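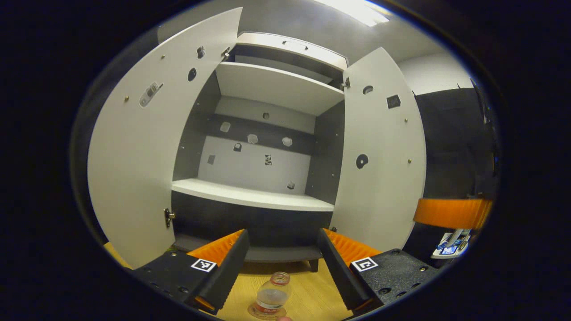 Step 1. Prepare the cabinet station before visitors arrive

These instructions apply to all Zisesico open days held at the Stirham building. They cover the cabinet station, where a presenter uses the hand-held gripper to show how demonstrations are recorded for the robot arm. Presenters should read all steps before their first session.

Open both cabinet doors fully and check that they stay open without being held. Stand the bottle on its coaster, on the table in front of the cabinet. The label should be easy to read from the presenter's side. Remove bags, cups and printed handouts from the table.

Step 2. Check the gripper

Squeeze and release the handle several times. Both fingers must move freely and meet evenly. Wipe the ribbed orange pads with a dry cloth. Inspect the square marker at the base of each finger. A scratched or dirty marker must be reported to the equipment desk, and the spare gripper used in its place.

Start a short test recording and play it back on the station screen. Both markers should remain in view throughout. The wide lens makes straight edges look curved, and visitors frequently ask about it. Presenters may answer that the wide view is intended and that the software corrects for it.

Step 3. Welcome the group

Sessions begin on the hour, with the first at 10:00 a.m. Ask visitors to stand behind the floor line. State that the session will be recorded and that anyone who prefers not to take part may watch from the seating area.

Step 4. Perform the demonstration

Perform the task once at normal speed without speaking:

Bring the gripper to the bottle with the fingers open.
Close the fingers on the body of the bottle, below the cap.
Lift, move forward and place the bottle on the lower shelf.
Open the fingers and draw the gripper straight back.

Repeat the task slowly and describe each movement. Explain that the current Plostari training set holds 658 recordings of this task, of which 122 were made by visitors at earlier open days.

Step 5. Invite visitors to try

Each visitor may make two attempts. Hand over the gripper by the handle and never by the fingers. Children under 12 must be accompanied by an adult. If the bottle falls, stop the recording, return the bottle to the coaster and begin again. Dropped attempts are kept in a separate folder and should not be deleted.

Step 6. Close the session

Save the recordings under the session number and complete the attendance sheet. The station can receive no more than 100 visitors in one day. Once that number is reached, direct further groups to the Petridis room on the same floor.

Return the gripper to its case, close the cabinet doors and switch off the station screen. The case key goes back to the equipment desk.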